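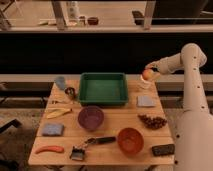
drolgate_dub wrote:
Disagree with the first post. The subtitle drift on the Ondale release isn't a frame rate problem. If it were, the error would grow at a constant rate from the first line to the last. Mine is dead on until the eyecatch, then everything after it is 2 seconds late. That is a cut in the video, or a card somebody added.

tetsuo_lag wrote:
I made the first post and I stand by it for episode 3. Have you checked that one? The offset at the opening is zero, at the eyecatch it is small, at the ending theme it is large. I plotted it. Straight line.

drolgate_dub wrote:
Only have the first two episodes here. Which disc are you on?

tetsuo_lag wrote:
Second pressing, the one with the Juta logo before the menu.

kaijushelf wrote:
Then you are both right and talking about different masters. The first pressing used the broadcast tape with the sponsor card left in at the midpoint. The second pressing took the card out and ran the whole thing through a different transfer. The subtitle file was never retimed for either. It was made from the old rental tape, which had its own midpoint.

Check the spine. If the catalog number ends in a letter, it's the second pressing.

tetsuo_lag wrote:
Ends in B.

drolgate_dub wrote:
No letter on mine. OK, that accounts for the fixed offset. I still don't see why a new transfer would give a linear error. Both discs report the same frame rate.

kaijushelf wrote:
The disc reports what the flag says. Step through a slow pan one frame at a time and look for repeats. On the second pressing the repeat pattern breaks in several places, so whatever they did to the tape, the pulldown wasn't clean.

mothwing wrote:
Joining in to ask something more basic. Has anyone compared the translation itself? In episode 2 the pilot calls the machine by its model name all the way through and the subtitles switch to the nickname after the hangar fight. The dub doesn't do that. I have been watching this show since the rental tapes and I don't remember the switch.

drolgate_dub wrote:
The dub script was written from a different translation. Wouldn't use it as a reference for anything.

mothwing wrote:
It is closer to the Japanese on this point. I can hear the model name in the audio.

drolgate_dub wrote:
On this point, fine. It also drops the whole exchange on the bridge and fills it with a joke.

mothwing wrote:
I like the joke.

Mizuno wrote:
Moderator note: there is a separate thread for dub vs. sub. Timing only in here, please. I have left the posts up because the episode 2 question touches on the script file.

tetsuo_lag wrote:
Back to timing. I stepped through the pan over the harbor in episode 3 like kaijushelf said. Repeats are irregular. I count 3 breaks in the pattern before the eyecatch. So a single stretch factor won't be exact, but it gets every line close enough that I stopped noticing.

My procedure for the second pressing:
Export the subtitle track as text.
Match the first spoken line and the last spoken line by ear.
Apply a linear stretch between those two points.
Check a line near the eyecatch. Mine was early by 200 ms and I left it.

drolgate_dub wrote:
200 ms early is visible on a hard cut. I would split the file at the eyecatch and stretch each half.

tetsuo_lag wrote:
Go ahead. For 26 episodes I'm not splitting anything.

kaijushelf wrote:
For the first pressing you don't need a stretch at all. Select every line after the eyecatch and shift it 2000 ms earlier. Leave the song lyrics alone, they are on their own track and were timed correctly.

drolgate_dub wrote:
Did that last night on episodes 1 and 2. Both in sync through the preview. The lyrics on episode 2 run 100 ms late on my player, but they do that on every disc I own.

mothwing wrote:
Which player?

drolgate_dub wrote:
An old one. I'll post the settings when I'm back at that machine.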